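Towels that smell fine until they get wet?

podholm_jo
Posted in Laundry and Linens

Hi everybody, long time reader and not much of a poster. We moved into our place in Podholm in September and ever since then our bath towels have had this sour smell, but only once you use them. Out of the dryer they smell like nothing at all. I dry my face and there it is, like an old gym bag. I use the regular liquid detergent, a capful and a bit, warm water, plus softener because my mother always did and I like how it feels. Is it the house? The washer? Me? Any advice is welcome, I am getting embarrassed when people stay over.
Joelle Q.

urszula_m
Oh, you poor thing, I had this for years. Please stop the softener first. It coats the loops and then nothing rinses out properly, and you are adding more on top every week. A capful and a bit is also a lot of soap unless you have very hard water. I do half a cap for a full load of towels, hottest setting the label allows, and a cup of plain white vinegar where the softener used to go. Do it for 2 washes in a row before you decide whether it helps.

Heffernan
I'd go easy on the vinegar. My neighbor used it every single load and ended up replacing the rubber door seal, and the repair man blamed the vinegar for it. Washing soda and hot water will strip towels just as well. Agree on the softener though.

urszula_m
Heffernan, I've used it since 2000 in two different machines and my seals are fine! But I do know people worry about it, so Joelle, see how you feel.

leonora_s
Can I put in a word for drying? Everybody goes right to the washer and I really think half of this trouble happens in the bathroom. When my kids were home we had five people's towels in one small room with a window that was painted shut, and I could have boiled those things and they'd still have been sour by supper. What helped us was giving every towel its own bar and spreading it out as wide as it would go, and leaving the door open after showers even when it meant the hall got steamy.

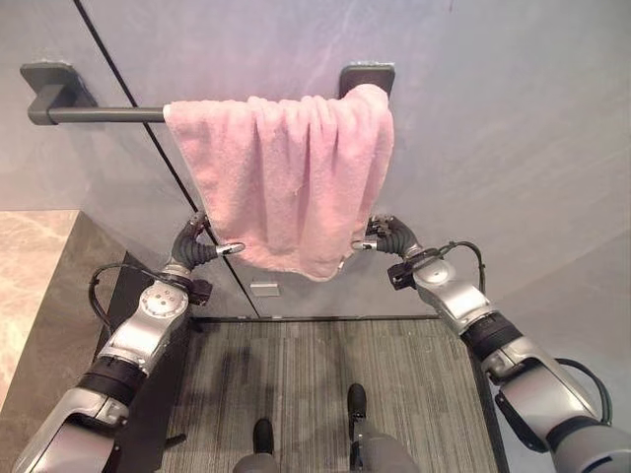

The thicker the towel, the worse it is, too. I went back to the thin, cheap kind my grandmother had and they dry in an afternoon. They aren't fancy and my sister complains when she visits (she likes the hotel type), but they smell like clean cotton and I can fit twice as many in a load.

Heffernan
Thin towels are miserable, sorry Leonora. I want something that soaks up water. I have the big heavy ones from Fletberg and run them through the dryer on high until they're bone dry, then ten more minutes. No smell in four years.

leonora_s
Well, and what's your electric bill, dear? :)

nisreen_d
Nobody has asked about the washer yet. Front loader or top loader, Joelle? If it's a front loader, pull back the rubber around the door and wipe inside the fold with a paper towel. I did mine after we bought our house in Skemham and I will spare you the details. There's also a little filter behind a flap at the bottom (put a pan down first, there's water behind it). Then run it empty on hot and leave the door open between loads from now on.

podholm_jo
Front loader, came with the house! I didn't know there was a filter. Going down to look now.

podholm_jo
OK, back. Two hair ties, a sock, a dime and a lot of gray slime. I am horrified. It's running empty on hot right now and the softener has gone on the top shelf until I make up my mind. I'm going to try the vinegar just for the first couple of washes and then the washing soda, so please don't fight, Urszula and Heffernan. Leonora, ours have been doubled up on one hook behind the door this whole time, so I guess that's next on my list.

urszula_m
Good for you! The towels may feel scratchy at first without softener. Give them a good hard shake before they go in the dryer and it passes.

Heffernan
It doesn't pass completely. But you get used to it.

nisreen_d
Check the filter again in a month, it's usually worse the second time than you'd hope.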